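Home | Moves | Storage | Offices | News | Contact

We use cookies to keep this site running and to see which pages people read. Carry on browsing and we'll take that as a yes. OK | Cookie settings

PRESS RELEASE
2/18/18

Steltix opens its Zondincombe storage depot (and I get to tell you about it!)

I've been asked to write this one myself, so please forgive me if it doesn't sound much like a press release. I'm Tomoyo Higuchi, I run the storage side of Steltix, and I'm very pleased to say that our new depot at Zondincombe is open and taking bookings from today.

If you've stored anything with us before, you'll know the old building. It did the job for years, but the loading bay took one lorry at a time, and on a busy morning the queue went back past the bakery (sorry again, everyone at the bakery). The new place has 2 covered bays, a proper turning circle and room for 1340 storage crates, all indoors and all at ground level or one lift up. I walked round it with the builders last August when it was a slab and some string, and I still get a bit giddy going in through the front door.

So what can you keep there? Household goods between moves, mostly. People sell before they've bought, or they go abroad for a year and don't want to pay rent on a flat full of sofas. We also look after office furniture, archive boxes, shop fittings and, at the moment, a very handsome pipe organ in bits. Each crate is packed at your door by our own crew, sealed in front of you, and given a number that goes on your paperwork. It stays shut until you ask for it.

You can ask for it online now too, which I'm especially happy about. Our booking system is called Illo and it's been running quietly at the Barajas Road branch while we ironed out the creases. You log in, pick your crate, choose a day for it to come back, and the depot gets the message straight away. If you'd rather ring us, ring us! The phones aren't going anywhere and neither are the people who answer them.

On prices, existing customers stay on the rate they've got until their current agreement runs out, and we'll move your crates across for nothing. New customers storing for 20 weeks or longer get the first collection free within the county. Shorter stays are welcome as well, with a minimum of one week. Insurance is quoted separately and you can use your own if you'd like to, as long as we see the certificate before the crates are sealed.

We've taken on new crew for the depot, which brings the whole company up to 71 people, and we're still looking for two more drivers with a lorry licence. Early starts, decent tea. Write to me at the depot if that sounds like you, and tell me what you've driven and where.
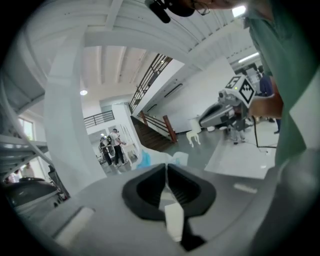
A hand on a gripper, with a colleague leaning in.

The old building closes once the last crate is out, and until then you can drop off keys and paperwork at either address. Visits to the new depot need booking, as there are forklifts about, but we're glad to show anyone round who's thinking of storing with us. Bring flat shoes and a rough list of what you've got. Don't worry if the list is a mess, we've seen worse, and half of mine just says "kitchen things".

For more information, or to arrange a visit, please contact Tomoyo Higuchi, Storage Manager, Steltix, Zondincombe depot.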